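I get the same laundry questions over and over, so I've put my answers in one place. I run the drop-off counter at Todley and I've ruined plenty of my own clothes learning this stuff!

## Can I wash red with everything else?

Not the first few times. Cold water, by itself, please.
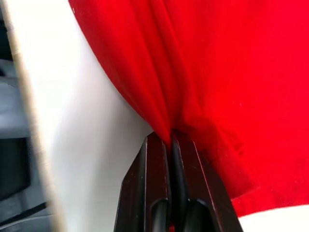 After that I toss mine in with the darks (still cold).

## Do you take skirts?

Sure, any length. Pleats cost extra.
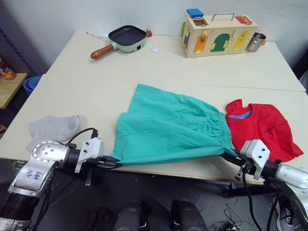
*Teal skirt with a gathered elastic waist*

## What about single socks?

I keep them for 90 days, then they go in the rag bin. Sorry! 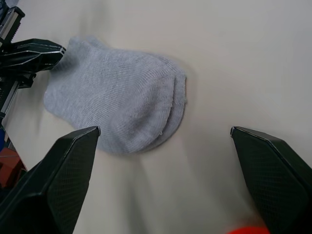
*Light grey ankle sock*

Ask for me or Yabsira Dinsa, we both know where the sock box is. 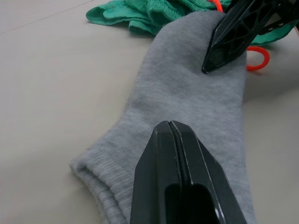 ## Do you open on holidays?

Yep, until noon.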